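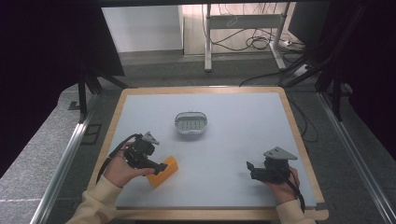

Sorting a block set goes faster when the basket has a fixed place and every block travels the same short distance to it. These notes cover the Iretti set, order number 887, but the method suits any small rectangular blocks. The basket goes down first, near the centre of the blue-grey tabletop, with the blocks to either side of it. An orange block lying tilted is acceptable at this stage; it is squared up in step 3. The basket used is a small white oval one with a grey rim and openings in the bottom, which let dust and crumbs through.

## Before you start

- One small oval basket, empty.
- The blocks to be sorted.
- A soft, lint-free cloth.
- A storage box with a lid. The Birnum box takes 20 blocks in a single layer.

Clear the top right up to the border. Papers left at the edge tend to slide inwards, and a block put down on paper is hard to pick up cleanly.

## Sorting

1. Put the basket down with its long side facing you. Press lightly on the rim at both ends. If it rocks, turn it over and look for grit stuck to the underside.

2. Tip the blocks out beside the basket, never into it. Spread them until none is resting on another. Blocks that land in the far corners should be brought in now, before any are picked up.

3. Turn each block so that its long sides run towards you. A block lying at an angle is usually gripped by its corners and twists as it is lifted.

4. Take one block at a time by its long sides, lift it clear of the rim and lower it to the bottom of the basket. Do not drop it. Start with the blocks nearest the basket and work outwards.

5. Lay the second layer across the first. The basket is full when a block stands above the rim - stop there and empty it into the storage box.

6. Repeat until the table is clear. Lift the basket and look under it as well.

## Wiping down

Wipe in straight, overlapping strokes from the far edge towards you. Fold the cloth to a clean side after each pass. The corners where the top meets the wooden border hold the most dust and need a separate pass with one finger behind the cloth.

Marks are easiest to find on a pale, matte surface when you look along it at a low angle. A soft grey shadow moves when you move your hand, while a mark stays where it is.

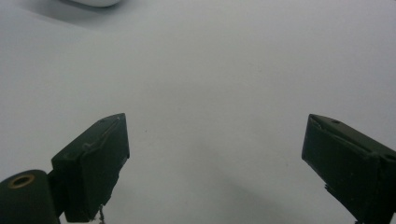 ## Checking for fibres

Loose threads are the usual fault after wiping. Check the surface from the side, then run a dry hand across it. Anything found is lifted off with a fold of tape; brushing only shifts it to the next place.

Check whatever is used to handle the blocks too. A short tan fibre clinging to a lower corner is easily missed and ends up in the basket with the next batch.
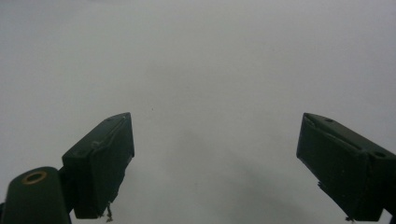
*Plain pale surface with nothing resting on it.*

## Putting away

Shake the basket gently over a bin and store it upside down on top of the closed box. The Floltard shelf clip, size 51, holds the box and basket together. Size 74 is too wide for it.

Last revised 1 October 2024.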